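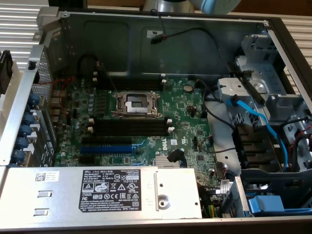 Frequently Asked Questions: Robot Assembly Group, Prarard Student Workshop

Home | Join | Schedule | FAQ | Contact

Last changed 26/07/2018

What does the group do?

We teach a robot arm to work inside a desktop computer. The main task is the memory: the arm must bring a module to the slot, keep it straight, and press until it sits. For a person this is a very short job. For our students it has been the work of one full school year, and we are not finished.

Who can join?

Any student of the Prarard school from 14 years old. You do not need to know programming. Some of our best members came from the drawing class and had never written a line of code. Please write to Raluca Grecu before your first visit, so she can prepare a badge for you.

How many students are in the group?

At present we are 22. We divide in teams of four, and the teams that are left with fewer people can ask to be joined together.

Which computer do you use for practice?

It is a Dell desktop, laid on its side with the cover off. We like this one for teaching, because the parts are easy to tell from one another. The long blue slot on the board is a good landmark when you explain a position to your teammate, and so are the blue thumbscrews at the back. The memory slots are black with white latches, in two pairs, one on each side of the processor socket. When the rules say "upper pair", they mean the pair on the side away from the power supply.

Is the computer switched on during practice?

No, never. The power cable must be unplugged from the wall and put on the teacher's desk before any team starts the arm. Students who forget this will be asked to sit out for the rest of the session.
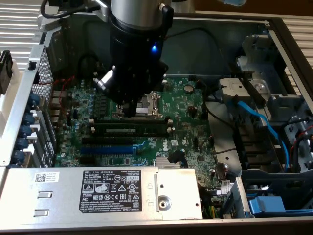

The same rule is for the inside cables. You may move a cable gently to the side if it is in the path of the arm, but do not unplug it from the board without asking Marius Mocanu.

Can I put my hand in the case when the arm is moving?

No. Press the stop button first, say "stopped" in a loud voice, and wait for your teammate to repeat it. Only after this you can reach in. We know it feels slow.

What happens if we break something?

Tell us the same day and nobody will be angry. We had bent latches and one cracked module in the first term. The workshop has a box of old memory for this purpose, given by Munteanu, the repair shop near the school. Please take care with the processor socket. Its pins are very thin, and the metal frame over it should be touched only by the teacher.

How is the Rusport competition judged?

Each team gets 12 tries. A try is good if the module is seated and the latches are closed without help from a hand. The judges also read your notebook, and it counts for a part of the 100 points. A team with few good tries and a clear notebook can still have a nice result. Last June this happened to the team of Stela Toma.

What should I write in the notebook?

Before each run, write down which slots are empty and where the arm is waiting.

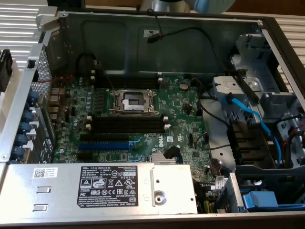 After the run, write what changed, also when the answer is "nothing". Do not erase the bad runs. If the gripper stopped too high, write how high, and what you will try next.

Do I have to pay?

The membership is free. For the trip to Titinthorpe, where the competition is held, the families pay only the bus ticket.

My question is not in this page. Whom do I ask?

Lăcrămioara Costache answers the messages of the group in the afternoon. You can also stop at the workshop door before the session.

12 shares | 4 comments

Related pages
Rules for the Rusport competition
How to keep a team notebook
Permission form for parents
Trip to Titinthorpe: what to bring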